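Ticket 2916: play kitchen set, plates and colander not sitting right
Product: Kosteo play kitchen, on a Skalwood table
Status: solved

Opened, 9.30 am
First off, we love this set! The colander is a joy (all those tiny holes!) and the strawberry goes everywhere with us. One snag, though. The big plate rocks whenever anything heavier than the fruit goes on it, and the ketchup bottle rolls straight off on to the floor.

Reply from support
Lovely to hear it's being played with so much! Could you put the plate upside down on a flat worktop and press the rim all the way round? Then try the same on the table.

Update, 11 am
Done. Flat as anything on the worktop, still rocking on the table. So it's the table, not the plate! I laid a ruler across the top and there's a dip near the middle, 9 mm at the worst spot.

Reply from support
Brilliant bit of detective work. Please loosen the leg bolts a half turn, press the top down at each corner, then tighten them again a little at a time, going corner to corner. Leave it overnight with nothing on it.

Update, next morning
What a difference! The ruler sits flush, the plate stays put and the bottle lies on it without budging. We've had a full pretend breakfast on there already, mug of tea included. Thank you so much, please close this one.

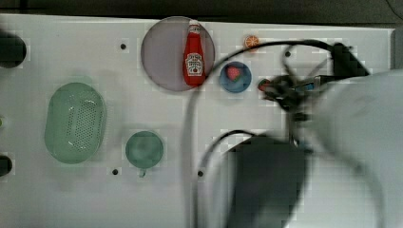 How should the play food be cleaned?
Wipe each piece with a damp cloth and a drop of washing-up liquid, then leave it to dry on a towel before it goes back in the box.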